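Ticket: Black wash leaves gray fuzz on everything, teal items worst
Location: Bridau, ground floor, washer by the wall corner
Category: Laundry / Appliances
Priority: Low (raised to Medium by reporter, lowered by desk, raised by reporter)
Opened: 26th August
Opened by: Rhea Espiritu
Assigned to: Justinas Eglītis
Status: Resolved, pending one more load

Rhea Espiritu wrote:

Washer finishes its cycle, plays its little tune, unlocks the door, all very pleased with itself. Clothes come out with a coat of gray fuzz. Dark things look like they slept under a couch. The teal things look worse, which I didn't think was possible for a color that cheerful.

What I've tried so far:
Washed the load again. More fuzz.
Washed it again with less in the drum. Same fuzz, better spaced.
Lint roller. Used up most of one on a single sleeve.
Turned everything inside out. The fuzz is now on the inside, where it itches.

No error code. Door seal looks okay to me but I'm not sure what a sad one looks like. Quick wash, cold, spin at 800, Sulard liquid, 50 ml in the main compartment as printed on the cap.

Please don't tell me to check my pockets. I checked my pockets.

Justinas Eglītis wrote:

Thanks for the report. Before anything else, did you check your pockets?

Sorry, it's the first line on the sheet and I have to ask it. Other questions from the sheet:

1. Is it fuzz, or is it a powdery film? Film is detergent. Fuzz is cloth.
2. Does it come off when the item is dry and you shake it?
3. What else was in the drum?
4. When was the drain filter last cleaned? (Bottom right of the machine, behind the small flap.)

Rhea Espiritu wrote:

1. Fuzz. Rolls into little worms if you rub it.
2. Some of it. The rest has signed a lease.
3. Shirts, a black thing, a teal thing, two dish towels, the bath mat from upstairs.
4. There's a flap?

Justinas Eglītis wrote:

There's a flap.

Also, a bath mat. I'd like to come back to the bath mat.

Filter first. Lay down a towel you don't love, put a shallow dish under the flap, and open the little drain hose before you unscrew the big cap. Let the water run out until it stops. Then unscrew slowly. The floor there is carpet tile, and it dries at its own speed and smells while it's thinking about it, so please use the dish.

Rhea Espiritu wrote:

Used the dish. The dish was too small. I used a second dish.

Found in filter: one hair tie, a coin too far gone to spend, a wad of gray felt the size of a bar of soap, and a folded paper that used to say something. I've rinsed the filter and the hole it lives in and put it all back. Cap is tight.

Ran the rinse-and-spin with nothing in it. Drained faster than I've ever heard it drain. Then I washed one black T-shirt on its own and it came out with a lot less on it. "A lot less" is still some.

The carpet is fine. Mostly fine.

Precious Botha wrote:

Adding myself because I have the same thing on my black leggings and I assumed it was the cat. Apologies to the cat.

Can I ask what people are doing with the basket? I've been dumping my wash straight into the white plastic one and there's always fluff in the holes along the sides. If you put clean stuff in there it picks up whatever the last person left behind. I ran a finger around the inside and it came up like a cotton swab.

Justinas Eglītis wrote:

Good catch. Adding the basket to this ticket rather than opening a new one, as the form takes longer to fill in than the basket takes to wash.

Basket steps:
Shake it out outdoors. Upside down, a couple of firm smacks on the bottom.
Rinse with warm water from the outside in, so the fluff leaves by the way it came.
Old toothbrush for the holes and under the rim. Do the handle slots too.
Let it dry all the way before anything clean goes in. Damp plastic grabs lint like it's being paid.
Lay something flat and pale in the bottom. Fluff shows up on it and you can lift the whole lot out in one go.

And the bath mat. Whose is it, and how old?

Rhea Espiritu wrote:

It's the house mat. It was here when I moved in. It used to be fluffy and now it's a sort of net.

Justinas Eglītis wrote:

So the fluff went somewhere.

Please stop washing the mat with clothes. In fact, please stop washing the mat. When a rubber-backed or tufted mat starts to go, it sheds for as long as there's anything left to shed, and every load after it gets a share. I've asked Nomvula whether there's money for a new one.

Nomvula Mabuza wrote:

There is money for a new mat. I'd like it noted that I suggested a new mat in July and was told the old one "had character."

The Nel one is flat weave, no backing, washes with towels. Ordering that. Does anyone object to the green?

Rhea Espiritu wrote:

I object to the green in principle but not enough to hold up the order.

Justinas Eglītis wrote:

Mat closed. Back to the machine.

Next steps, in this order please. Last time someone did step three first and we had suds in the hallway.

Step one. Wipe the rubber door seal. Pull the fold back gently and go all the way around with a damp cloth. Expect a gray ring. Expect to be upset by it.

Step two. Pull out the detergent drawer, soak it, scrub the slot behind it.

Step three. Empty hot wash, no detergent at all. Leave the door open for 20 minutes after.

Step four. Wash darks with darks, half a drum, gentle, spin down to 400. Half the liquid you've been using. The cap on that bottle is an optimist.

Step five. Sort out of the machine into the clean basket, one item at a time, giving each a shake before it goes in. If you tip the whole drum out in one heap, the fuzz just moves from the thing that had it to the thing that didn't.

Also, please put the basket on the little wooden stool when you're sorting. On the carpet it picks up carpet.

Precious Botha wrote:

Did steps one and two. The seal had a sock in it. Child's sock, stripes. No children live here. I've put it on top of the machine in case somebody recognizes it.

Step three running now.

Mbali Mathebula wrote:

The sock is mine, it's for a bottle. Don't ask. Thank you for finding it.

Rhea Espiritu wrote:

Test load done, following step four. Contents: one teal, one black, nothing else, as agreed. I felt silly running a whole machine for two pieces of cloth but Justinas wanted a clean comparison and I wanted this ticket to end.

Results: black is good. I held it up to the window and had to hunt for fuzz, and when I found a bit it brushed off with my hand. Teal is better. There's still a faint bloom around the neck, probably left over from the mat era. It's wrinkled like a road map, but wrinkles are a different department.

Basket was scrubbed, dried overnight, pale sheet in the bottom. Nothing on the sheet afterward except a thread I'm choosing to believe was mine.

Justinas Eglītis wrote:

That's the result I wanted. The leftover on the teal should go in the next wash or two. If it doesn't, dry sponge, one direction, collar to hem. Don't scrub back and forth or you'll raise a fuzz of its own and we'll be back at the top of this page.

The Zolo manual says to clean the drain filter every couple of months. I'm putting that on the sheet under the pockets question, where I expect it to be ignored just as warmly.
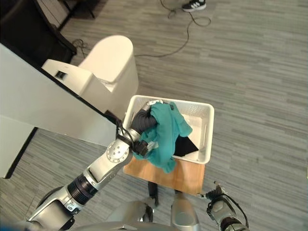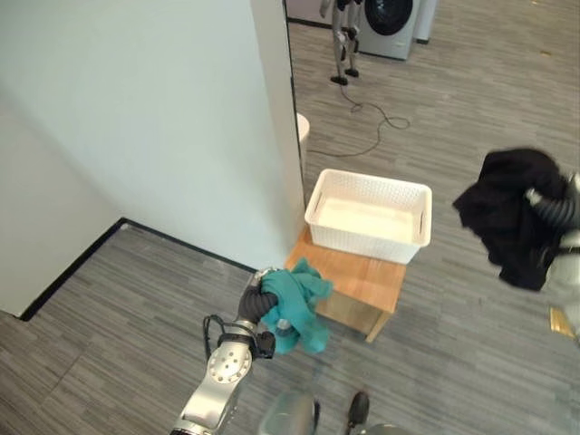

Both: the test pair, teal and black, and the white basket.

Nomvula Mabuza wrote:

Mat shipped. It's the blue. They were out of the green.

Rhea Espiritu wrote:

I have no objection to the blue. Leaving this open for one more load of darks, then please close it.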